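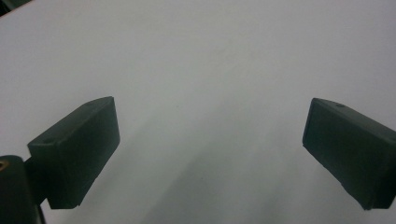
Monday, bench 2, Stola sample handling

Ran the second half of the blank series for the spring skating meet. Kit lot 1303 from Kernach, same lot as last time. The bottles were left sealed for 60 minutes before opening. Seal torque was fine on all but one, which I set aside and tagged.

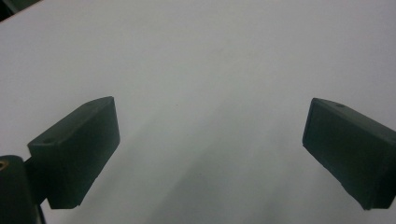 Page last changed: Monday, 16:10

Blanks are clean for the stimulant panel. Bottle 383 gave a small bump near the trimetazidine window on the first injection and nothing on the repeat. I think it's carryover from the high control. Put a solvent wash between the control and the first blank next time, and write it in the run sheet so Liem does the same on their side. 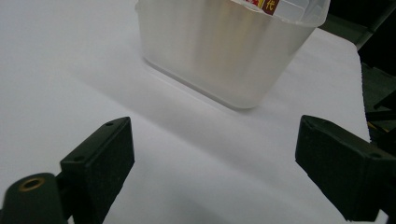

Plastic container on the white surface.

Praldale wants the B bottles stored separately from the A bottles starting in March, with a separate log. We have the freezer space but not the racks. Ordered 10. Until they come, B bottles go on the bottom shelf and the door sheet gets signed each time.

Specific gravity on the practice samples read low again.

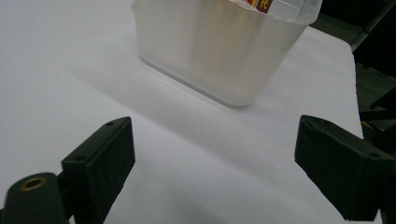 Checked the refractometer against water and it was off by one division, so I zeroed it and reran the set. The new readings are in the log, old ones struck through and initialed. Still to do: repeat 383 from a fresh aliquot, send Liem the wash volume.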